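**Dretanside plate transfer, interim report**
Adhiambo Mfinanga and Hjalti Frandsen, 2025-12-26

We were asked whether a learned planner could replace the scripted waypoints for moving labware. Our answer so far is "not yet," and we think the 405 successful runs out of 415 make it look better than it is. Most runs began from start poses the planner had seen in training. When Xiaoqing Meng shuffled the start poses for 154 extra runs, the planner often took long loops over the tray area, and we had to add a time limit to stop it.

We also don't trust the simulator's contact model. Gallon, our logging tool, records a grasp as good if the fingers close, even when the plate slips later.

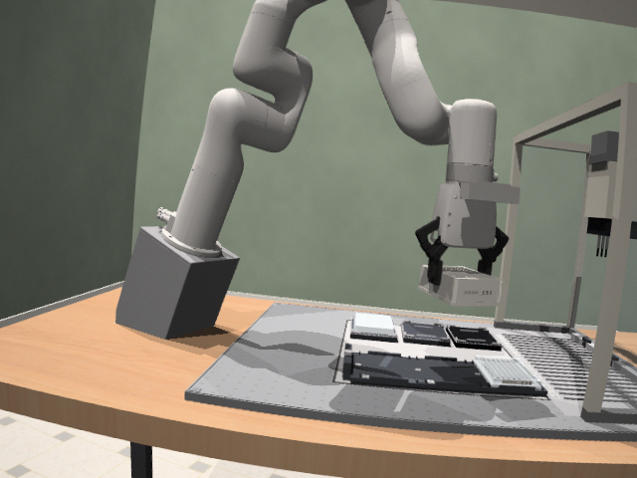
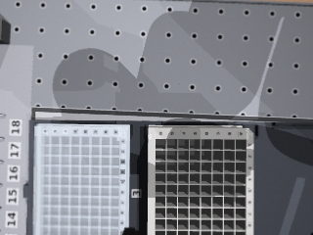 The pose estimator is the part we doubt most. It was trained on 1,352 renders with flat lighting, and we never tested it on anything harder. With the arm's shadows falling across the perforated panel behind the two plates, we can't assume it finds plate edges as well as it did in training. Elspeth Tennant wants a shadow test before we touch the planner again, and we agree. It is planned for January.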